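Fairweather Athletic Names Edileuza Tavares Head Coach, Asks Supporters to Be Gentle for at Least One Half

For release in July

Fairweather Athletic has appointed Edileuza Tavares as head coach of its women's first team on a two-season contract. She takes over a side that finished second from bottom last spring and led the league in one category only, which was hitting the post.

Tavares arrives from Brovosholm, where she spent four seasons and won promotion with a squad so thin that the goalkeeping coach was twice named among the substitutes. She was a central defender in her playing days and describes her style as "mostly shouting, with some running."

"I watched every match Fairweather played last season," said Tavares. "I did it over one long weekend and I don't recommend it. But there are good players here, and several of them were being asked to do things that no sensible person would ask of them. We'll start by stopping that." 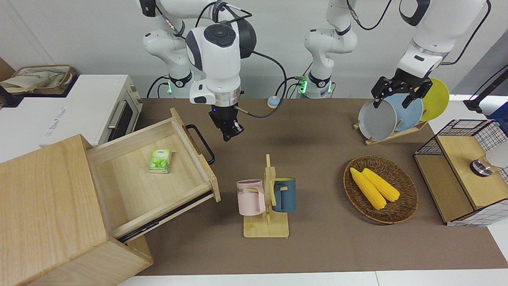
Club chair Reinaldo Paiva said the board had spoken with a number of strong candidates, one of whom withdrew after seeing the away dressing room and another after seeing the home one.

"Edileuza saw both and asked where the tactics board was," said Paiva. "We bought a tactics board that afternoon. We consider it our first signing of the summer, and it has already passed its medical."

The second signing is midfielder Romana Trnka, who follows Tavares from Brovosholm on a free transfer. Trnka scored nine league goals last season, two of them on purpose from corners, and will wear the number 20 shirt. She was offered the number 10 and turned it down on the grounds that people expect things of a number 10.

Captain Vanderleia Miranda has agreed to stay for another year. Miranda announced her retirement in the spring, gave a speech, accepted a very nice clock and came back to training eleven days later. The club has not asked for the clock.

Neusa Siqueira continues as assistant coach, having now served under three head coaches and outlasted all of them. She will again take charge of set pieces, an area in which Fairweather conceded freely last season and hopes to be more selfish.
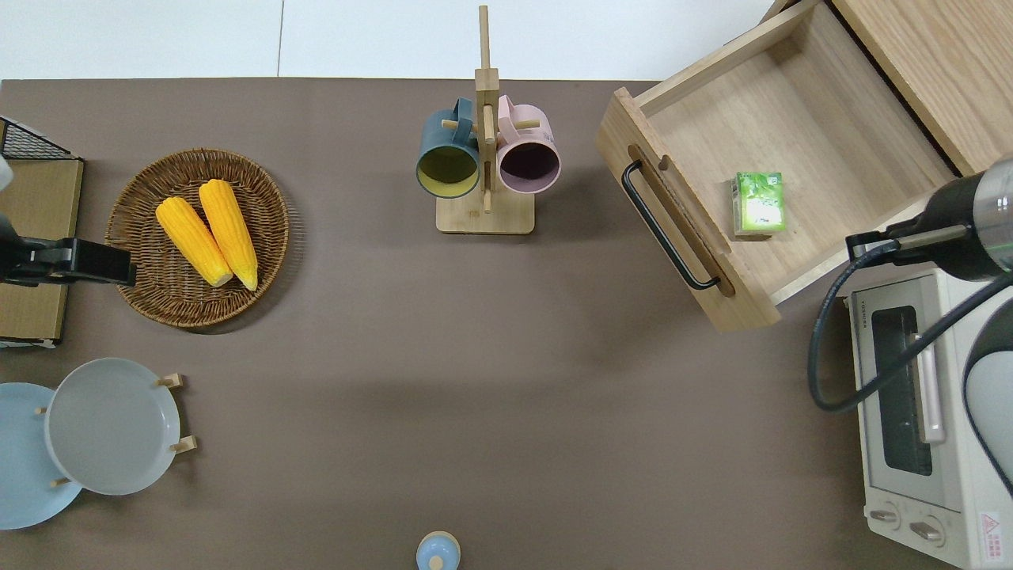

Preseason training is under way at the Tremix Ground, where the drainage work behind the north goal is finished apart from the part that drains. The squad will train on the south half of the field until further notice. Wingers have been told to be patient.

The team plays its first friendly at home to Liltera, kickoff 4 p.m. Admission is free for season ticket holders and children. Everyone else pays at the gate on Mill Road, where the card reader works if you hold it up toward the railings.

Season tickets are on sale now from the club office. The main stand seats 900, and 70 seats in the back row are being sold at a reduced price on account of the pillar. Supporters who sat behind the pillar last season have first refusal, and a surprising number have already renewed.

Media requests for Tavares, Trnka or Miranda should go to the club office before noon. Tavares will speak to reporters after the Liltera match, win or lose, though she has asked that the questions be shorter if it is the second one.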